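The Bread from Olov

When my grandmother moved down from Olov she brought two suitcases, a clock that ran slow, and a recipe for rye bread that she would not write down for anyone. She said a written recipe was a dead one. My mother thought this was nonsense and told her so every winter, and every winter the two of them stood elbow to elbow at the counter, one kneading and the other pretending not to watch.

I was the one who finally got it out of her, more or less by accident. I was home with a cold in October, too old to be fussed over and enjoying it anyway, and she let me sit on the flour bin while she talked. She talked about the bakery on Plarkulberg, the hill behind the village, where the oven was lit at three in the morning and the women walked up in the dark with their dough wrapped in towels. There were 980 people in Olov then, she told me, and every one of them had an opinion on caraway.

"And what was yours?" I asked.

"That it belongs in the bread and not in the conversation," she said, and threw in a handful.

So I watched her hand. I watched it that day and the next, and when she went to lie down I got out a saucer and tried to make my own hand do what hers had done, a pinch more, a pinch less, until the saucer looked right. Then I wrote it all on the back of a seed catalog and hid it in my school atlas, somewhere near the Baltic, feeling like a thief and very pleased with myself.

She lived another eleven years and I never told her. After the funeral we had the whole family back at the house – cousins, neighbors, people I had only met in photographs – and I got up early and baked from the seed catalog. Two loaves came out flat. The third rose the way hers did, with the crack down the middle like a dry riverbed, and I sliced it thick and put out the good butter.
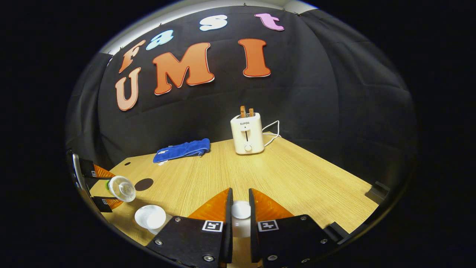
My aunt chewed for a long while and then said that it was very close, dear, but that Mama had always put in a spoonful of cold coffee when no one was looking, and had I really not known?

I had not. Not a drop of it was in the seed catalog. I stood there with the bread knife in my hand and thought of her sending me off to the pantry for salt, every single time, when there was a full dish of it right there by the stove.

I bake it with the coffee now. My daughter sits on the flour bin and watches, and when I get to that part I ask her to go and fetch me the salt.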